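Cans and Tubs: Labels from the Store Cupboard

My name is not important for this page, but my hobby is food packaging. I collect the colours and the lettering, and I keep a notebook where every label gets its own number. At present the notebook has 548 entries. I began it when I lived in Prirnach, where the small grocer's shop Štěpánek still sold fruit in tins with painted-looking labels, and I continued after I moved. In this gallery I show containers standing together on a wooden table, as I like them best, with the light falling on them from the room.

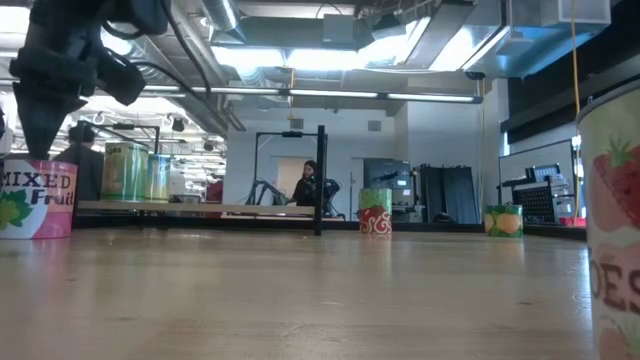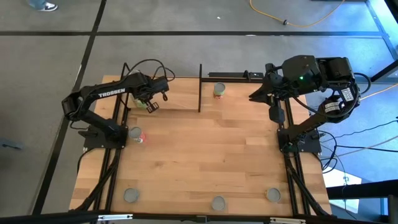
Green and red on a light wooden table.

The question I receive most often is how to keep a paper label after the can has been opened. My method is slow but safe. I fill a bowl with warm water, lay the can on its side and leave it for the whole evening, and in the morning the paper usually comes away if the glue is the old kind. With the newer glue I use a hair dryer on the lowest heat. Dark inks suffer the most from water, so for a label with bold dark lettering, like the words MIXED Fruit on the pink and white container in the first picture, I would always choose the dryer. After this the label must lie flat between two sheets of kitchen paper, under a heavy book, until it is quite dry. I use a cookery book from Ikden with 300 pages, and it does the work very well.

Labels which are printed directly on the metal or plastic cannot be removed, of course. Those I keep complete, washed and without the lid, on the shelf above my desk. The shelf is almost full, and I will have to put up a second one before July, when the new fruit comes into the shops.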